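Turkero Integrators' Forum
Board: Software > Planning and Perception
Thread: Pose estimation on the CPU holder task: detect every cycle, or register the board once?

Posted by g_delorme (Moderator, Manipulation Software Working Group)
Friday, 9:12 am

Members are invited to comment on the following before the October release of the Flitley task package is frozen.

The package currently runs a full pose estimate of the processor and its holder at the start of every cycle, using the wrist camera only. The proposal from the Estcombe site is to register the fixture board once per session, derive all holder poses from the board model, and reserve the wrist camera for a short residual correction immediately before contact. The stated benefit is cycle time. Per-cycle detection presently costs 300 ms on the standard controller, and the Estcombe site reports 27 ms for the residual correction alone.

The working group has no settled position. Contributors are asked to state which software branch they are running, and to keep gripper hardware requests for the separate board.

Gwenaël Delorme

Posted by yt_hung
Friday, 9:47 am

Branch: release candidate, unmodified.

I do not support the proposal in its present form. Registering once assumes that the board stays where it was registered. Over a session of 298 cycles we observed a gradual drift in the board pose, which we attribute to insertion forces on the memory slots. The drift was small in any single cycle. By the end of the session it exceeded the tolerance of the processor holder, and the residual correction as written would have rejected the pose and stopped the cell.

The second concern is the view itself. The wrist view attached below is representative of what the estimator receives during an approach on our cell. 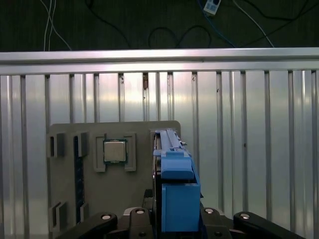 Wrist camera view of the fixture board on approach, with the processor in its holder and the gripper in the foreground.

Three matters follow for the perception module. The finger assembly overlaps the right edge of the board, and any board registration that relies on that edge must therefore be masked. The holder is the same grey as the board, so the segmentation stage has little colour contrast to work with apart from the metal lid and the thin green border of the processor. The corrugated metal behind the fixture produces uneven highlights, and our depth stage returns false vertical edges there unless the region of interest is cropped first.

I would add that the gripper linkages occupy the bottom of the view. The default self-mask in the package does not cover them fully. A corrected mask is attached to ticket 93.

Posted by estcombe_shih
Friday, 10:20 am

Branch: release candidate with the registration patch.

I thank Mr. Hung for the detailed reply. I accept the point about drift, but I do not accept that it argues for a full estimate every cycle. The patch already includes a monitor on the residual. When the correction grows beyond a configured limit, the planner requests a new board registration from the stand-off pose and resumes. If the limit is set correctly the cell should not stop.

As to the view, I would argue that it favours our approach. The processor has strong corners against the grey surround, and the corner brackets of the holder give a second set of features at a known offset. A local correction that searches a small window near the expected pose is less exposed to the corrugated background than a detector which must consider the whole picture.

Kwok-wai Shih

Posted by yt_hung
Friday, 10:41 am

The limit is the difficulty. The documentation gives no guidance on its value, and the default in the patch is large enough that it would not have been triggered in our session until after the tolerance was exceeded. I would also ask how the monitor distinguishes a shift of the board from a processor that is seated badly in the holder. Both appear as a residual on the lid.

Posted by lc_tang
Friday, 11:05 am

Branch: development head.

I can answer the last question in part. On the development head, the residual is computed separately for the processor and for the holder brackets. If both move together, the board has shifted. If only the lid has moved, the part is misplaced and the planner should go to the re-seat behaviour. This separation was not carried over to the release candidate, and I would recommend that it be merged before either approach is adopted as the default.

One caution applies. The bracket residual is poor when the fingers cover the right-hand side of the holder. In our tests the approach had to be replanned so that the wrist yaw kept the brackets visible until the last waypoint. The planner supports a visibility cost, but it is disabled by default.

Lai-ching Tang

Posted by ck_chiang
Friday, 1:30 pm

Speaking for Ng, where we maintain the planner: the visibility cost is disabled by default for good reason. It lengthens the search considerably when the arm is near a joint limit, and several sites reported timeouts in the previous release. I would not wish to see it enabled globally to serve one fixture. It may be enabled per task, in the task file, under the approach section.

I also do not agree that the self-mask should be corrected by hand. The mask ought to be generated from the gripper model at the current joint state. A static mask is right for one finger opening and wrong for the others.

Posted by yt_hung
Friday, 1:52 pm

Agreed on the mask in principle. Generation from the model requires a current hand-eye calibration, and a number of sites do not recalibrate after changing fingers. A static mask that is slightly too generous has caused us fewer faults. I will leave the ticket open so that both versions can be compared.

Posted by estcombe_shih
Friday, 2:15 pm

We are content to adopt the split residual from the development head and to lower the default limit. We would still ask that single registration be the default. Sites with a clamped board should not pay for detection they do not need.

Posted by g_delorme (Moderator, Manipulation Software Working Group)
Friday, 4:03 pm

The Chair notes the following for the release record.

The split residual will be merged into the release candidate. Ms. Tang is asked to open the merge request. The visibility cost will remain disabled globally and will be enabled in the task file for the processor holder only. Single registration will be included as an option. Per-cycle detection remains the default until a second site has run the patch over a full session and posted its logs to this thread.

The question of the self-mask is not resolved and is deferred to ticket 93.

Posted by estcombe_shih
Friday, 4:19 pm

Noted. Our objection to the default stands, and we ask that it be recorded. Logs from our own cell will be posted with the lower limit applied.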